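Does a lapsed boundary treaty mean the land goes back to whoever had it first?

Posted in: Borders, Treaties and Territory

I have been reading up on the Plakelbridge strip for a family history thing and have managed to confuse myself. As I understand it, the two sides signed an agreement drawing the line along the river, with the east bank going to one and the meadows on the west bank going to the other. The agreement had a term of 25 years. It ran out. Neither parliament renewed it, both foreign ministries made a speech, and then everyone went to lunch.

My grandfather's village is in the meadows. My uncle insists that once the paper expired the whole strip "reverted," and that the customs post there has been illegal since 2000. He has said this at every meal I can remember. Is he right? And does it matter that the river has moved since then? It now runs on the wrong side of the church.

Eduardo Rebelo

Niall Kinnear

Your uncle is wrong, but he is wrong in the company of several cabinet ministers, so let him have his soup.

The usual rule is that a boundary, once agreed, has a life of its own. The treaty can expire, be denounced or get eaten by mice in the archive, and the line stays where it was put. Courts have said so more than once. The thinking is that borders would be a nightmare if they came with a sell-by date, and every government with a calendar would be massing trucks the week before.

What does lapse is everything else in the document. Grazing rights, the joint fishing arrangement, who pays for the bridge, whether the shepherds need a stamp. If your grandfather's village had a right to take hay across the line, that may well be gone, and I would guess that is where half the bad feeling comes from. People lose the hay and hear that they have lost the border.

There is one big exception to check. Some agreements don't draw a border at all. They set up a temporary line of administration "without prejudice to the claims of either party," which is diplomatic for "we are both still furious." If your treaty has those words in it, expiry can matter a good deal, and your uncle gets a second helping. Look in the preamble and in the last two articles. The interesting part is always in the last two articles, where the drafters hoped the newspapers would have given up.

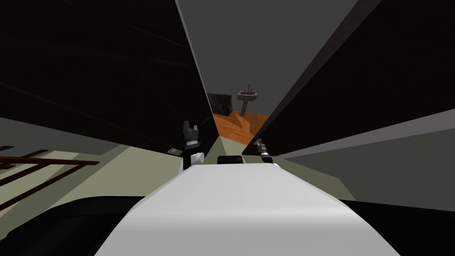

Niall Kinnear
Topic Moderator, Borders and Treaties

On the river: it depends how it moved. If it crept over a little each year, dropping mud on one bank and nibbling the other, the border generally creeps with it. If it jumped, say in one spectacular flood, the border generally stays in the old bed, and you end up with a dry ditch that has sovereign significance and usually a goat in it. The treaty can override either rule by fixing the line with coordinates or stones, so read that bit before you tell anyone which country the church is in.

As for the customs post, a government that has run a post in plain sight for that long, with the other side lining up and paying, has a fairly comfortable argument even if the paperwork is poor. Protests count, though. If the neighbor sent a stiff note every July, that helps the neighbor. Nobody enjoys writing those notes and nobody enjoys reading them, but lawyers adore them.

Belmiro Carvalho

The strip is ours and always was. Look at any OLD map. My school atlas had it in green. They only got the meadows because our delegation was tired and wanted to catch the train.

Albertina Cunha

Belmiro, the atlas also had an inland sea in it. Maps are evidence of what the mapmaker thought, or of what the mapmaker's employer would like you to think. They carry real weight when they are attached to the treaty and both sides signed them. Otherwise, not much.

Eduardo, I agree with most of what Niall wrote, with one small addition. Find out whether the demarcation was ever finished. Agreeing on a line on paper is one job and putting the stones in the field is another, and a joint survey can stall for years over a single hill. Stojanović has a readable chapter on this in the regional history, though he is very fond of the hill. If the stones were placed and both teams signed the record, that record may be worth more to you than the treaty itself.

For the family side, try the land register before the foreign ministry. Villagers paid tax to somebody, and the receipts will tell you who was in charge of the meadows in a given year. The district archive opens to the public on Tuesday and the reading room is roughly the temperature of the river, so take a sweater.

Eduardo Rebelo

Thank you both. The preamble does say "without prejudice." I have not told my uncle.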